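Naditton Neighbours Help Board
Home and household > Sorting and storing

Sorting out a basket of creams and ointments, what stays in its box?

Posted by Pilar Painemal, April 2020

Hello everyone, and I hope you're all keeping well. I've been meaning to ask this for ages and now that we're all at home with our cupboards I've run out of excuses.

Over the years our household has built up a truly silly number of skin creams, ointments and gels. There's the eczema one my son was given, the one for my husband's feet, something for mosquito bites, something for sore knees, a couple that my mother-in-law swears by and leaves behind whenever she visits, and several I couldn't tell you the first thing about. They've lived in a kitchen drawer, then a shoebox, then the bathroom cabinet (where they fell on my head every time I opened it), and last week I tipped the whole lot out on the bed to have a proper go at it.

I have a little round light blue basket that used to hold clothes pegs, and my idea was that everything we really use would stand up in there on the wardrobe shelf. The cartons do stand up quite nicely, the tubes less so.

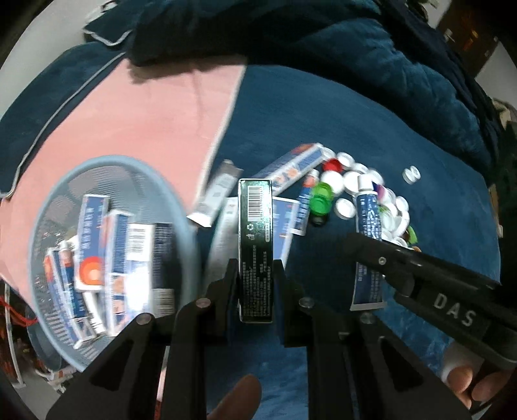 My trouble is that I can't decide about the boxes. If I throw them all out I'd fit twice as much in, and it would look tidier. But half the time the box is the only thing with the instructions on it, and my eyes aren't what they were. My husband says bin the lot. My sister in Riquelme says never, ever part a tube from its box, and she has kept every box since she got married, so I'm not sure she's the one to follow either.

So, do you keep tubes in their cartons or not? How do you tell which are too old? And is a basket with holes in the side a good idea at all, or should it be something with a lid? I'd love to hear what works in other people's homes. Sorry this is so long!

Pilar

3 replies

Thanakorn Kamolrat

Hi Pilar, you've described our hall cupboard before I took it in hand, right down to the things falling on your head. I went through exactly this when my dad moved in with us, and I'm happy to tell you how we ended up, though I'm sure there are other ways.

First, keep the boxes, at least for anything that came from the chemist with a label. On a lot of ours the pharmacy sticker with the name and the directions was on the carton and there was nothing on the tube itself. I did throw out a few boxes in a burst of enthusiasm and then had to ring up and ask what Dad's cream was for, which was embarrassing. The folded leaflet lives in there too, and if you get a tube that has been half used you can slide the leaflet in flat behind it and it all still closes.

Where the box has gone missing or got squashed, I write on a bit of masking tape and wrap it around the tube like a flag. Who it's for, what it's for, and the month we opened it. That last bit matters more than I realised. The date printed on the pack is for a tube that hasn't been opened, and some creams have a much shorter life once you've broken the seal. The pack or leaflet often tells you, and if it doesn't your pharmacist will. I found 13 things past their date in our cupboard and Dad argued with me over every single one.

On old tubes, the date is often pressed into the flat crimped end, and you need to tilt it under a lamp to read it. If you've been rolling the tube up from the bottom (we all do it!) you may have to unroll it to find out. If the end has been snipped off or you can't make out any date at all, I'd put it in the return pile and not fret about it.

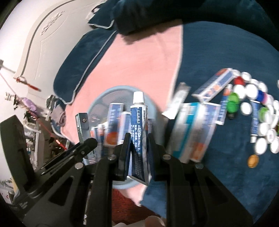
What helped us most was sorting by person first and by ailment second. I'd started with "itchy", "sore" and "feet" and it was hopeless, everything was a bit of each. Once Dad had his own basket and the kids had theirs it fell into place in an evening. Stand the tallest boxes at the back, put the short tubes in front with their caps up, and if they flop about, an old mug in the middle of the basket will hold them straight. Don't pack it too tightly or you'll never put anything back where it came from. I speak from experience.

As for the leftovers, please don't put them down the sink or in the kitchen bin. Our chemist takes them back over the counter in a bag, no charge and no questions, and I'd guess yours will as well. Give them a ring before you walk over, with things as they are at the moment. If they're not taking returns, tie the bag up, put it somewhere high and try again in June.

One more thing and then I'll stop. The wardrobe shelf is a much better spot than the bathroom, it's cooler and there's no steam. If you have little visitors, though, make it the top shelf, and for anything stronger than a bite cream I'd want a box that locks.

Brosto2910

bin the boxes, take a photo of the label on your phone. done

Kirkisis Kath

I'm halfway between these two. I keep the box if the writing on the tube is too small for me to read without my glasses, and flatten it for the recycling if I can manage. It has cut our lot down by a good half.

I'd stick with your peg basket, Pilar. I had a lidded tub and I put things on top of the lid instead of in it, so I ended up with two piles. With an open basket you can see what you've got and you're less likely to come home with another tube of the same thing. Mine has holes too and the only bother is dust, so it gets a wipe when I do the shelves. If a cream has leaked in there, warm soapy water and an old toothbrush will get it out of the little holes.

Do check that all the caps are screwed on properly before you stand anything up. I lost a good pillowcase to a zinc cream that way, and I'd only bought it 11 days before (the pillowcase, not the cream).

Pilar Painemal

Oh, thank you all so much! Thanakorn, I've just been in with the lamp and you're right about the crimped ends, I'd never have thought to look there. The masking tape is out and my son is doing the writing for me because his is neater. We're going with a basket for him and a basket for the grown-ups, and the boxes with chemist's labels are staying. My husband has been told.

Kath, sorry about your pillowcase. I've gone round and tightened every cap.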